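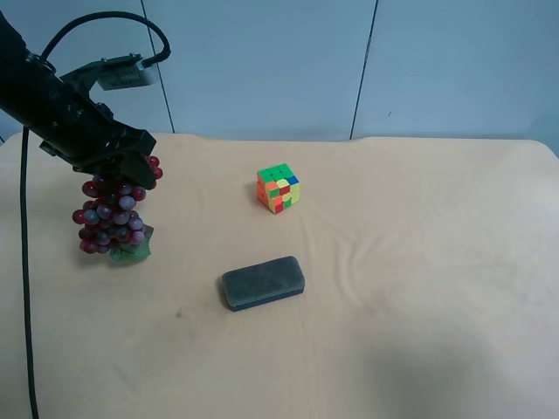

FOR IMMEDIATE RELEASE

Molau Riders Ask Council to Please Stop Selling the Buses

MOLAU. Nearly 3,000 residents have signed a petition asking the Molau Town Council to withdraw its plan to hand the town's bus service to Vonis, a private operator whose proposal promises "a right-sized mobility experience" and cancels the last bus home.

Molau Riders Together will deliver the petition on Friday at 8 a.m., before the council's transportation session. Members intend to travel by bus. They have been advised to leave early.

Under the draft agreement, Vonis would run every town route for 25 years. The council would keep the depot roof, which leaks, and the right to be informed of fare changes after they take effect. Vonis would keep the fares.

"We read the whole agreement, including the appendix, and we would like that evening back," said Ingeborg Diekmann, who chairs the group and has ridden the hospital route since it still went to the hospital. "The council says it wants to modernize. Fine. I would like to be modernized with a bus that comes." 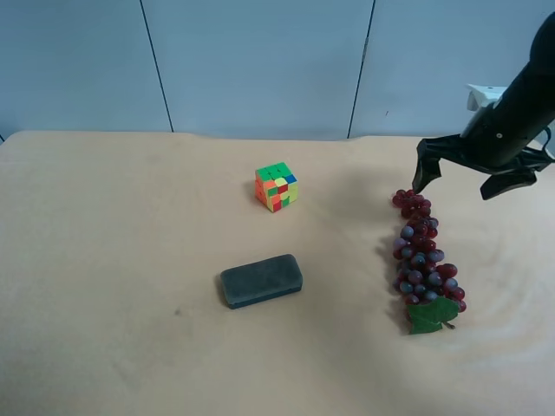 A Rubik's cube on a beige tabletop.

The council first described the plan in April as a "conversation with riders." The conversation was held on a weekday at lunchtime in the Lund Road annex, a building no town bus serves. Minutes of the meeting record that public interest was low.

The group has since asked for a second hearing, in the evening, somewhere near a stop. The town clerk's office replied that the request had been received, then wrote again to say it was looking for the request.

What the plan would change

The Vonis proposal sorts the current network into "core corridors" and "flexible zones." Core corridors would get buses. Flexible zones would get an app. Residents of Dremonow, the neighborhood on the far side of the rail yard, learned that they live in a flexible zone when a leaflet told them how to download it. Many people in Dremonow are older and use the bus to reach the clinic and the grocery store, and several have asked whether the app can be boarded with a walker.

Student passes would end after the first school year. Transfers, now free, would become a separate product. Drivers would be invited to reapply for their own jobs at a wage the agreement calls "market-responsive," a phrase that is defined in the appendix by sending the reader back to the main text.
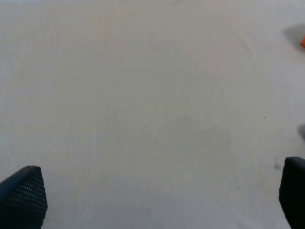

The group also objects to the exit terms. If the town ends the agreement early, it must pay Vonis for the profit the company had expected to make. If Vonis ends it early, it must send a letter.

Council members who support the plan have said that the town can't afford to keep running buses. Molau Riders Together notes that the same budget found money for a consultant to say so, and for a new set of signs at the town line welcoming visitors to "Molau: Moving Forward."

What riders are asking for

The petition makes 3 requests:

Withdraw the draft agreement and publish the cost estimates behind it, including the pages now covered in black ink.

Hold an evening hearing in Dremonow, with a bus running there and a bus running back.

Keep the routes, the depot and the drivers in public hands while the town looks at other ways to pay for them.
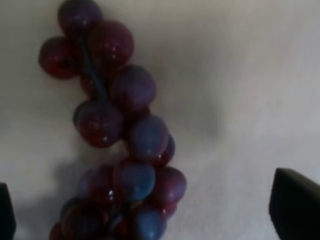 Artificial grapes in deep red and purple.

"Some people have called us sentimental about the bus," Diekmann said. "I've stood in the sleet at the Lund Road stop. I'm not sentimental about it at all. I just want it to still belong to us when it finally shows up."

Riders who wish to join the delivery on Friday can meet at the main stop outside the library. Signs are welcome. Bring a coat, and exact change if you have it, as the fare machine has been having a hard spring.

About Molau Riders Together

Molau Riders Together is an unpaid group of bus passengers, drivers and people who used to be able to get to work on time. It meets every other week, at an hour set by the bus schedule.

Media contact: Ingeborg Diekmann, Molau Riders Together. Please call in the evening. She will be on the bus before that.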